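Unit 4: The Shape Sorter and Its Relatives
Course handout, Play Materials in the Early Years
Thursday, March 9, 2023

Please read this before the workshop and bring it with you. There's space in the margins on purpose, so scribble away!

Where we are in the course

Last unit was stacking and nesting. Now we come to my favorite family of play materials, the ones where something goes into something else through a hole. Posting boxes, coin boxes, shape sorters, lids with slots. They look so plain on the shelf that students often walk right past them on the way to the train set, and I'd love for you to leave this unit unable to do that.

A quick word on terms. In this handout a "posting box" is any closed box with at least one opening in the lid or side, made for dropping things through. A "sorter" is a posting box whose openings differ from each other so that a piece suits one and refuses another. Every sorter is a posting box. Plenty of posting boxes aren't sorters, and those are the ones to begin with.

What the child is working on

Watch a toddler with a box that has one big round hole and a basket of balls. The ball goes in, there's a thump, and the ball is gone. Then comes the lovely part, where the child bends down and looks through the hole to see where it went. Object permanence is the textbook name (see your notes from Unit 1), and a posting box gives it to the child over and over, as many times as they care to repeat it.

After that the hand gets busier. A ball can be let go of in any old position. A disk can't. To get a disk through a slot the child has to hold it by the edge, turn the wrist until disk and slot line up, and then release without twisting. Try it slowly yourself with a large button and a slit in a yogurt lid. Notice how much your wrist does, and how early your eyes check the slot.

Openings, from easy to hard

Large round hole. Any ball that fits will go in from any direction. Start here.

Small round hole. Same idea, but the aim has to be better. Pegs and sticks come in at this point, and they have to be stood on end.

Slot running left to right. The first real turn of the wrist.

Slot running front to back. Some children find this easier than the one above and some find it much harder. I have no tidy explanation, and the students who have argued about it in class have all had good examples!

Diagonal slot. Wonderful, and underused. The child can't rely on a straight-up or straight-across hand and has to match an angle. If you only own one slotted lid and it's square, you can also turn the whole box, but then the front face turns with it, and an older child will simply turn it back.

Square hole. A cube must be lined up with the sides. The corners catch, and the catching is useful feedback.

Mixed openings on one lid. Now the child chooses as well as aims. Two openings are plenty to begin with. The Sestus lid in our cupboard has far too many for a first try, much as I love it.

Choosing the pieces

Follow the choking hazard rules in your placement handbook every single time, before you think about anything else on this page. Small pieces belong only with children past the mouthing stage and only with an adult right there. If you are unsure about a piece, it stays out.

Once safety is settled, think about feel and sound. Wood on wood makes a good knock. Felt-covered pieces go in silently, and some children lose interest without the noise while others relax. Patterned pieces are fun, but a strong pattern on one face can pull the eye away from the outline, and the outline is what has to match the hole. I like to put out plain pieces first and save the stripes for a child who already has the shapes.

Include something that doesn't go in. A block too wide for any opening is a terrific addition once the child is confident. You'll see it tried, turned, tried again, and finally set to one side, and that setting aside is a decision.

Setting out the table

Keep the surface dark or plain so that the pieces show up. Put the box within easy reach, lid facing up, and leave clear room for the loose pieces. A sheet of white paper or card makes a tidy landing place, and pale wood stands out nicely on a black tabletop.
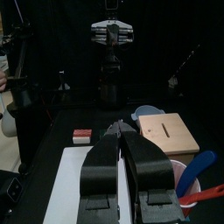
Rowbotham wrote in the margin of last year's copy that the slot should go toward the child's writing hand, and that a diagonal one ought to be offered in both directions before anyone decides a child "can't do slots." I agree with the second half completely! On the first half, bear in mind that many two-year-olds haven't settled on a hand, so put the box in the middle and see which hand comes out.

Other small things I've learned to check:

Does the lid come off easily enough for an adult and not quite easily enough for the child? If it lifts at a touch, most children will skip the hole entirely and load the box from the top, and who could blame them.

Does the box slide? A scrap of non-slip mat underneath fixes it.

Can the pieces be got out again? Half the joy is in emptying. The Hamus box has a little door, and I've watched a child spend a whole session on the door alone. Count that as a good session.

What to say while they play

Less than you'd like to. "It's gone in!" is fine, and so is naming what the hand is doing ("you're turning it"). Hold back from "no, the other one." The hole has already said that, and more politely. If a child is really stuck and getting cross, turn the box a little yourself, or offer an easier piece without comment.

For the workshop

Work in pairs. Each pair takes one box and a mixed tray of pieces.

Part one, 10 minutes. Post every piece you can with your usual hand. Then swap hands. Write down which piece slowed you the most and what your wrist was doing.

Part two, 10 minutes. One of you closes your eyes and finds the openings by touch before posting. The partner takes notes on what the fingers do first. Most people trace the edge, and so do many preschoolers.

Part three, whatever time is left. Rearrange your tray for a child who has only ever used the large round hole. Be ready to defend what you removed.

Bring a lidded cardboard box from home if you have one. We'll be cutting our own openings afterward, including a few diagonals, and the Mumex craft knives stay with me.

Written work

Observe one child with a posting box or sorter at your placement and write it up in 900 words. Describe what the child's hands did before you say what it means. Include a sketch of the lid with its openings drawn at the right angles, and mark where the child was sitting. Get the usual permission first, and use initials that aren't the child's own.

Next time: threading and lacing. Please bring a shoelace with both ends intact.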